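Minutes of the Thursday Data Meeting
February

Chair: Noboru Nagano
Present: the collection team, two people from the Stodavix training side, and our guest from Queiroz, who joined by phone and stayed to the end, for which many thanks.

1. Opening and last month's minutes

Noboru welcomed everyone and said how nice it was to see the back row of chairs filled for a change. The January minutes were read through and accepted with one correction: the spelling of Drisau, which we had managed to get wrong in both places. Apologies to our friends there, who were very kind about it.

2. Where the collection stands

The simulated set now holds 3619 episodes. Of these, 1251 are two-arm episodes, and those took up most of the discussion, as they usually do. The Stodavix side is pleased with the single-arm material and would like us to leave it alone for the time being and put our hours into the two-arm tasks, where the learner still has a good deal of trouble deciding which arm ought to move first.

There was a long and friendly talk about what counts as a good example. Noboru feels that we have been a little too quick to throw away episodes in which the operator hesitates. A pause before a grasp is a perfectly natural thing, he said, and if every example is brisk and confident then the learner never finds out what a careful approach looks like. The training side agreed up to a point, but asked that long idle stretches at the start of an episode be trimmed, as they teach the arms to sit still. We settled on trimming the start and leaving the pauses in the middle as they are.

3. The tray and box layout

We spent a good half hour on this one with the layout up on the big screen. The open cardboard box stands toward the back of the white table and the beige tray lies to the right, so the two arms have quite different jobs before them. With the right gripper at the dark brown object on the tray and the left one reaching toward the box, there are several sensible ways to go on, and our operators have been choosing among them more or less by taste. Our guest from Queiroz pointed out, very gently, that the written instruction for the task doesn't settle the matter either.

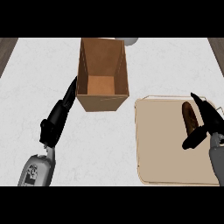

Decisions on the layout:

- The written instruction will be reworded so that it names the arm that does the lifting. Noboru will draft it and send it around.
- Operators may start the left arm wherever they find comfortable, so long as it doesn't touch the box before the task begins.
- The object's resting angle will be varied more than it is now. Everyone was in favor, and somebody remarked that we said the same thing in the fall, so this time it is going in the action list.
- The plain table stays. A patterned surface was suggested and talked over warmly, but it will wait until the reworded instruction has had a fair trial.

4. Labels and the Clenex tool

The Clenex labeling tool lost its place 3 times last week while saving. No labels are missing as far as we can tell, though a few episodes were marked twice. Please check your own batch before handing it over, and if you see a double mark, keep the later one.

We also talked about the "failed" label, which people are using in different ways. From now on it means that the object did not end up where the instruction asked. Untidy motion alone goes under "rough."

5. Any other business

The heater by the operator stations is making its noise again. Drisau has offered us an afternoon of practice time on their stations, and those who would like to go should put their names on the sheet by the door.

Actions

Noboru: draft the new instruction for the tray and box task.
Collection team: widen the range of object angles; trim idle starts.
Stodavix side: send back their notes on the two-arm episodes.
All: check batches for double marks.

The meeting closed at 4:40. Next meeting on a Thursday in March, same room.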